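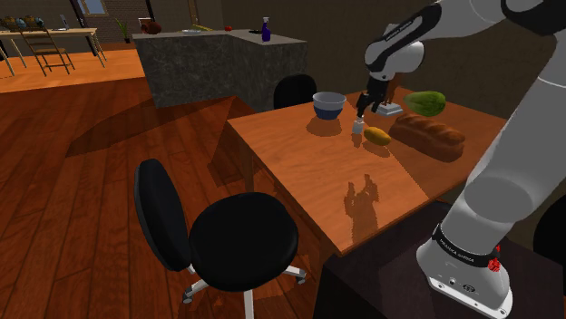 Benedetta Fontana asked on the Kustumden list whether Clillow is worth the licence for anyone planning an arm on a kitchen table at home. My answer is yes, with reservations, most of them about lighting and the gripper settings.

Clillow is a desktop simulator for single-arm builds. I tested it with the Nikico kitchen pack, version 2, which supplies the room, the furniture and a set of food and tableware models. I was laying out a bench build and wanted to know where the pedestal should go before I cut any steel.

Setup took one evening. The installer wants an empty folder and gives a poor error message if it doesn't get one. After that the arm loads already fixed to its base, and the pedestal and table can be moved separately. I tried three pedestal positions. Placing it close to the near edge of the table gave the best reach in my layout, though chairs need attention. Clillow treats them as obstacles only if you tick a box buried in the scene menu, and it is off by default.

Object models are good. The bowl has a proper hollow interior, and the bread and fruit have enough shape to make grasp planning a fair test. Shadows are the weak point: their edges come out stepped at the default setting. If you use a vision model, raise the shadow resolution first. Mine is at 1,997, a little under the cap, where the frame rate was still acceptable.
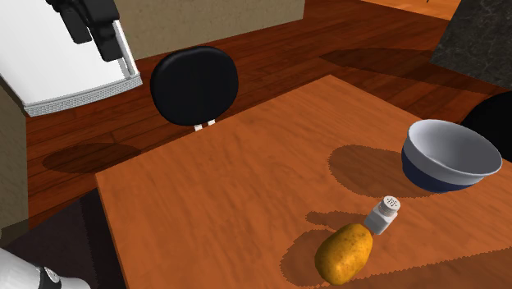 Ornella Mancuso replied that small objects gave her more trouble than large ones, and that her shaker slid off whenever a finger touched it. I saw the same behaviour. The default friction is too low for anything with a flat, narrow base. Raising it in the object file fixed the shaker but made the potato stick to the pads, so each object needs its own value — tedious work.

Physics steps run at 700 per second by default. At 1,000 the contacts settled down and my older desktop still kept up.

The manual is thin on grippers. Export to a parts drawing works, but check the bolt pattern against your own plate.

Bought with my own money. Reviewed 4/30/26.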